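February, late evening

I am writing this at the kitchen counter because my desk is in pieces again. I wanted only to clean it. I have the small lamp from the hall with me and a cup of tea.

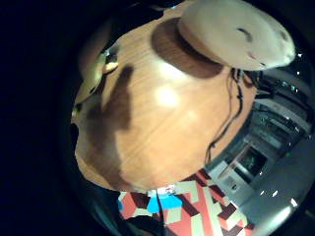

*The wood, with the black cables still hanging on the right.*

I started after lunch. The plan was simple: take everything off, wash the wood, wax it, put everything back. I thought it would take one hour. It took the whole afternoon, and I did not reach the last part.

The tin of wax is from Bavden, the shop near the bridge, where I paid more than I wanted. The woman there told me to use very little and to wait between the two coats. I used too much the first time, of course. It became sticky and I had to rub with an old pillowcase until my shoulder hurt. The second coat went better. Now the grain comes out very nicely, long fine lines running across, and the colour is a warm orange-brown which I had forgotten. When the light falls on it there is a white spot so bright that I must look away. I am a little proud of this, I admit.

I don't know why I let it become so dull. When I moved to this flat I had 2 rules for myself: no cups without a saucer, and no papers left overnight. Both rules lasted until spring, I think. Under the papers today I found a letter from Dobre, the insurance people, with the reference 791 written by me in pencil on the envelope, and a telephone number with no name beside it. I rang nobody. I put the letter in the blue folder and the number in the bin, and afterwards I worried that the number was important.

The cables are my real trouble. They are thin and black and they will not lie straight. I pulled them smooth with my fingers and they went back to their waves. In the Trikik catalogue there is a kind of clip which holds them under the edge, in a box of 100. What would I do with 100 clips? My neighbour downstairs says that a piece of tape is enough, but tape leaves glue on the wood, and after today I will not allow any glue near it.

I tried also to polish the brass. I have no proper paste, so I used lemon and salt as my grandmother did, and rinsed it and dried it well. It shines now, yellow and even a bit green depending on where I stand. My hands smelled of lemon through the whole dinner — soup again, the one with barley.

Later I walked to the Flelau to buy bread and missed the 156 on the way home by one minute. I waited in the cold and thought about where the lamp should stand. If I put it on the left, my hand makes a shadow when I write. If I put it on the right, there are the cables. At my old place I had the window on the proper side and did not need to think about such things.

The tin says to leave the wax overnight before putting heavy things on it. So the books stay in the corridor, in two piles, and I have already hit my foot on one of them. Tomorrow morning I will try the lamp on both sides — and buy bread earlier.

The tea is cold. I forgot to answer my sister's letter, and the good pen is somewhere in the corridor under the dictionaries.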